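From: Adwoa Bonsu
To: Storville Film Society list
Subject: Re: [storville-film] February screening, print or file?

> Hi all, has anyone heard back about the Nutsugah picture? I'd love
> to get it on the February calendar before the flyer goes out, but I
> don't know if we're showing a print or a file, and I don't know
> who's doing the subtitles. Also, is it the long cut or the short
> one? Somebody told me there were two.

Yes, two cuts! And I have answers to most of this, so get comfortable.

I finally got the Velleo people on the phone (they have the rights for all the Nutsugah titles, the early shorts too) and they were a lot nicer than their emails. The long cut runs 150 minutes and the short one is a TV version with the whole harbor section taken out. I've seen both and I really want us to show the long one. The harbor part is where the two sisters stop speaking, and in the TV version they just turn up mad at each other in the next reel and you sit there wondering if you dozed off.

They won't ship the print. It's shrunk, and they only let it go to places with an archival projector, so that's us out of luck. But there's a new file made from it, and I watched the first 34 minutes on my laptop last night and it looks lovely. The night stuff used to be pure mud on my old tape. Now you can see faces!

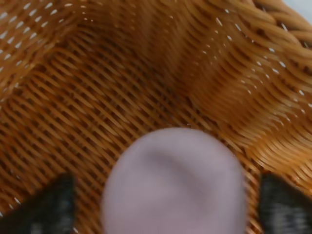 Subtitles: the file comes with English ones burned in, and they're pretty good apart from the songs, which aren't translated at all. There are 10 songs. I asked if we could hand out a sheet with the lyrics and they said sure, as long as we credit the translator. I can do the layout if someone else will proofread, my eyes are shot.

Money. They want a flat fee and no cut of the door, and with 54 seats at the Fiken we come out a little ahead if we fill most of them. I'd keep the ticket price where it is. The last time we raised it I heard about it at the grocery store for a month.

What I still need from you all:

Start time. With a film this long I'd say 6:30, with a short break after the wedding. 7:00 gets us out of there awfully late.

A yes or no on showing one of the shorts first. I vote no, much as I love the one with the bus driver. Save it for spring.

Somebody to test the file on the Fiken's machine beforehand. Remember the sound on the last one? I don't want to stand up there and hum.

Velleo will hold the date for us until the end of the week, so please write back on the list and not just to me.

Adwoa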